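Wumesent adds tray and plate clearing to its dishwashing trials

2019-07-29

Wumesent has extended its manual dishwashing trials to include the clearing of trays and plates before washing. The change applies to the household tableware series, which until now began with items already stacked beside the basin. Work is carried out at the company's Dremano site.

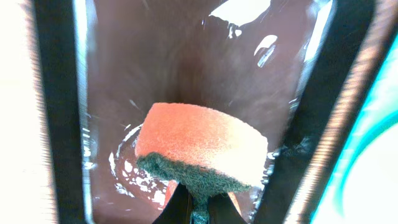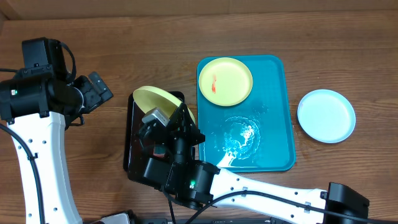
Sponge with scouring pad in the brown basin (first picture); yellow plates, trays and a light blue plate on the table (second picture).

The series uses plain, rimmed tableware in solid colors. Plates are yellow or light blue, and trays are black or teal. Solid colors were chosen so that food residue shows up under ordinary room light without a dye. A smear of orange-red residue on a yellow plate can be judged by eye, and the same smear is harder to grade on patterned ware - the earlier series, run in January, had to discard part of its results for this reason.

Sponges are of the two-layer type, with foam on one face and a green abrasive pad on the other. The foam face is specified for plates and the pad for trays with dried residue. Each sponge is used for 10 wash cycles and then replaced. Sponges are rinsed in the basin between items and squeezed out before they touch the next plate. Water is set to 40 degrees Celsius at the tap. Detergent is a neutral liquid supplied by Skikus, dosed at 10 milliliters per basin.

Water carried out of the basin remains the main problem. Spills collect on the flat trays, where the raised edge holds them, and a plate set down in standing water picks up marks on its underside. The new procedure calls for trays to be wiped before plates are returned to them. Plates are to be tilted on edge to drain and then set down flat. The wooden table is wiped along the grain at the end of each session and left uncovered to dry.

Residue is graded on a four-step scale, from clean to heavy, once before washing and once after. Grades are recorded for the plate face only. Undersides and rims will be added when the scale has been revised - the present wording does not separate a water mark from a grease film, and graders have treated the two differently.

The extended series covers 14 sessions. Tableware for the later sessions is being supplied by Živković, whose plates have a slightly deeper well and a wider rim than the current set. The old and new plates will be kept on separate trays so that their results are not mixed.

Wumesent will publish the residue grades and the sponge replacement log when the last session is complete. Detergent dosing will stay the same throughout the series.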